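## 4. Fitting and Caring for the Hevport Gauntlet

This section covers the Hevport long-cuff riding gauntlet by Mimulness, all sizes. Fit the gloves before the first ride and repeat step 3 each time the jacket is changed.

### 4.1 Setting the cuff

1. Open both cuff flaps and the wrist strap fully.
2. Put the hand in and push down between the fingers until each fingertip touches the end of its stall.
3. Close the wrist strap first. Pull until the glove can't be drawn off by the fingertips.
4. Place the cuff over the jacket sleeve and close the inner flap, then the outer flap.
5. Make a fist, then work the brake and clutch levers through full travel with the engine off.

**Note:** The palm stiffens at the seam during the first 11 hours of wear and then relaxes. Do not size up to avoid this.

**Caution:** If the knuckle guard shifts to one side when the fist is closed, the glove is too large. Do not ride with it.

### 4.2 Cleaning

1. Brush dirt from the seams with a dry, soft brush.
2. Wipe the leather with a cloth dampened in plain water. Do not soak.
3. Turn the cuff back and wipe the lining separately.
4. Lay the gloves flat, away from heaters and direct sun, for 13 hours.
5. Apply a thin coat of Sterivley leather balm. Leave the perforated areas untreated. 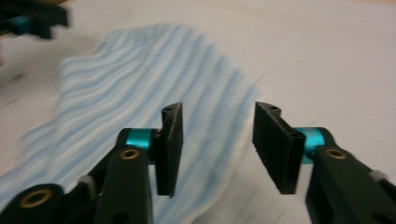 *Fig. 4-2. Striped cloth on a pale tabletop.*

**Caution:** Solvents, saddle soap, and machine drying weaken the stitching and void the warranty.

### 4.3 Inspection

Check the palm slider, the outer seam of the little finger, and the wrist strap every month in the riding season. Replace the pair if any thread is broken or if the slider has worn through to its backing. After a crash, replace both gloves even if only one shows damage.

Spare wrist straps are listed under part 113. Left and right straps are different and must be ordered by side.

Section revised March 2024, S. Kapoor.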